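A **pull-tab can**, also called a ring-pull can, is a sealed metal container whose lid can be opened by hand. A tab riveted to the lid works as a lever. Lifting it breaks a scored line in the metal, and pulling it back opens the can without a separate tool.

## Labels and sizes

Most food cans are cylinders, a shape that resists pressure and is simple to seam. Small household sizes hold 100 to 339 grams. The maker's name and the contents are printed on a paper or film label wrapped around the body, or directly on the metal. Producers that sell several flavors often give each one its own color, so that a can may be picked out on a shelf from the side. 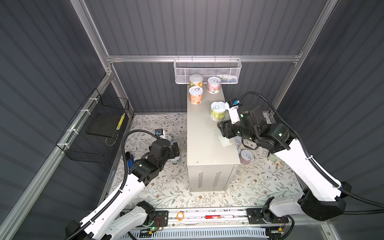
*Pull-tab cans with colored labels on top of a metal cabinet, with a mesh basket on the rail behind.*

## Storage

Cans are kept upright in a dry place, on a shelf, in a cupboard or on any flat surface that can bear their weight. Rust on the seam or the scored line can weaken the seal. Cans that bulge or leak should be thrown out unopened. Older stock is usually moved to the front and used first.

Stacking depends on the rim. On many cans the base is slightly narrower than the lid and sits inside the rim of the can below. In a short guide to home pantries, Ileana Matei advises keeping stacks of small cans under 47 centimeters high.

## See also

- Can opener
- Food preservation
- Pantry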